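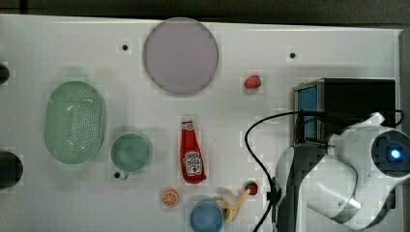
Graça Morais writes that she set her Natis to her own measurements, put a half-finished dress on it, and found the dress fitted the form beautifully and herself not at all. She would like the manual to say, before anything else, that the tape goes round you first and the form second, and that you should be wearing the bra you mean to wear with the dress.

The manual now says so.

Section 4: Setting up your Natis adjustable dress form

Before you start

You will need a soft tape measure, a pencil, the measurement card from the back of this booklet and someone willing to hold the other end of the tape. You can measure yourself alone, though the back length will be wrong and you will blame the form later.

Stand the form on a flat floor. Thick carpet lets the base rock, and a rocking form gives you a hem that goes up and down like a country lane.

Assembling the Mindeck base

1. Unfold the legs of the Mindeck base until each one clicks. If a leg doesn't click, it isn't open, however open it looks.

2. Slide the pole into the centre socket with the notched side facing you. Turn it clockwise until it stops.

3. Tighten the collar by hand. Please don't use pliers. We have seen what pliers do to the collar, and we no longer send out free ones.

4. Lower the torso on to the pole. It will drop the last little way with a thud. The thud is normal.

5. Set the height so that the waist ribbon on the form is level with your own waist when you stand beside it in the shoes you'll wear with the garment. Lock the height lever.

Caution: Keep one hand under the torso whenever the height lever is open. It comes down faster than you would expect of something with no legs.

Taking your measurements

1. Tie a piece of elastic round your middle and bend from side to side. Where it settles is your waist. This may be higher than where your jeans have been telling you it is.

2. Measure bust, waist and hips with the tape level and snug. You should be able to slide a finger under it. Breathe out normally. Holding your stomach in is between you and your conscience, but the form can't hold its stomach in back.

3. Measure from the bone at the base of your neck down to the elastic. Write this in the box marked BACK.

4. Write everything on the card straight away, in centimetres. The dials have no inches on them.

Note: The smallest waist setting is 56 cm. If you are below this, leave the dial at its lowest and take the garment in at the fitting. Don't force the dial past its stop.

Setting the dials

The dials at the neck, bust, waist and hips open the panels a little at a time. Always set the waist first. If you begin with the bust, the waist panels drag on the way out, and you'll find yourself doing the bust again.

1. Push the waist dial in and turn it towards the plus sign. Let go and it locks.

2. Check the form with the tape. The number in the dial window is a guide; the tape is the truth.

3. Do the hips next, then the bust, then the neck.

4. Set the back length with the slider between the shoulder blades. Slide it gently. There's a stiff patch near the middle which is simply how the slider is, and we are told the next version will be better.

5. Go round all the measurements again. The waist will have moved slightly. Correct it and then stop. There are customers who have been correcting it since February.

Caution: Keep fingers, hair and necklaces away from the gaps between the panels while turning a dial inwards. The panels close slowly, but they do close.

Padding

People are not made in panels, so the form will only ever get close. For everything else there is the Mindirura padding set (sold separately, sorry).

1. Put your usual bra on the form and fill the cups with the softer pads until the tape agrees with your card.

2. Pin thin layers of wadding wherever you are rounder than the form, such as the upper back or the tummy. Taper the edges so that they don't show through.

3. Pull the stretch cover down over the lot and fasten it underneath.

4. Try on a garment that you know fits you well. If it hangs on the form as it hangs on you, you're finished. If it pulls, take out some wadding before you touch the dials.

Note: Pin at a slant and only into the fabric surface. Straight pins pushed hard in will meet the plastic shell and bend, usually all of them, one after another.

Marking hems

The chalk marker clips to the pole below the torso. Fill the bulb with the chalk powder supplied, set the marker to the length you want, and squeeze it while turning the form slowly. Test it on a scrap first, particularly with silk. Leonor Lobo, who wrote the first edition of this section, wanted it recorded that the blue powder doesn't brush out of white satin.

Looking after the form

Wipe the neck cap and base with a damp cloth. The stretch cover can be washed by hand in cool water and dried flat. The torso itself should never be soaked, and steam should be kept to short bursts with the iron held well off the surface.

Store the form between 4 and 21 degrees, out of direct sun, with all the dials turned back to their lowest setting. Write your settings on the card before you do this. You will think that you'll remember them.

If you keep the form in a bedroom, consider which way it faces. There is no technical reason for this advice.

Spare parts

Collars, levers and chalk bulbs can be ordered from Azevedo. Quote part number 510 for the collar, and say which colour of base you have. The parts list was last revised in July 2026, and the pink base is no longer made.

If a dial turns freely and nothing opens, its cable has slipped. Don't open the torso. Turn the dial fully towards the minus sign, press it in firmly, and try again. If it still spins, send us your card number along with your order number, and leave the half-made dress off the form until we reply.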